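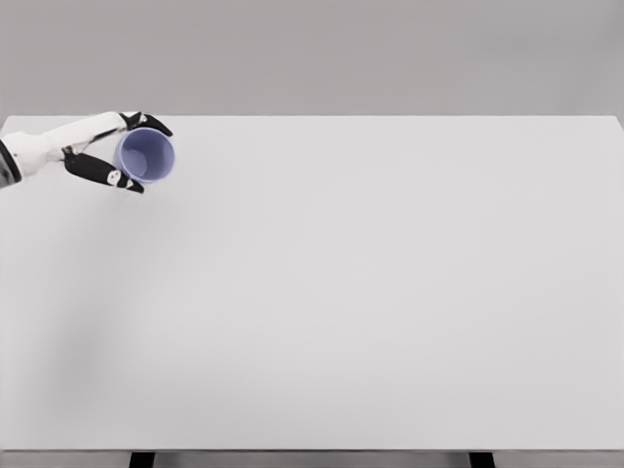 Gurnero Ledger 2
Campaign finance record keeping for local party committees

Product code: GL2-396
Supplier: Faveck
Status: Available
Page updated: Jun 7, 2021

Overview

Gurnero Ledger 2 records contributions, expenditures, loans and transfers for county, district and state party committees. Each entry is tied to a named account and a reporting period. Entries cannot be deleted once a period is closed. Corrections are posted as separate adjusting entries, and both the original and the adjustment appear in the audit report.

The software keeps federal and non-federal accounts apart. A transfer between the two requires approval from 2 users with signing rights, and the approval record is stored with the transaction.

Standard features

Contributor records with employer and occupation fields
Running totals per contributor, by calendar year and by election cycle
Limit warnings, set by the committee for its own jurisdiction
Scanned receipts and deposit slips attached to individual entries
Bank reconciliation from CSV statement files
Read-only access for central committee members
Audit report by account, period or user

Limit warnings do not block an entry. The user may save it with a note, and it is then listed under Open Items until it is resolved.

Licensing

The base license covers 10 named users and one committee. Additional committees are licensed separately but may share a contributor list if both sign the data sharing form. The annual price is $900, including updates to report templates. Telephone support is billed by the hour.

Requirements

A current desktop browser and an internet connection. Tablets are supported for viewing reports but not for data entry. Statement files must be in CSV format — PDF statements can be attached but not imported.

Importing older records

Data from Entili and from Gurnero Ledger 1 can be imported directly. Jindden exports need their date column converted first, and a conversion sheet is supplied with the license. Imported entries are marked as such and carry the name of the user who ran the import. Check opening balances against the bank statement before closing the first period.

Known limitations

In-kind contributions must be valued by hand. Joint fundraising allocations are calculated for two participants only; larger arrangements need a manual worksheet. A fix for duplicate contributor names with different suffixes is planned for the August release.

Contacts

Sales and quotes: Melati Siregar
Data import: Kalkidan Asfaw
Report templates: Arif Setiawan

Gurnero Ledger 2 does not file reports with any election authority. Reports are exported as PDF or CSV and filed by the committee.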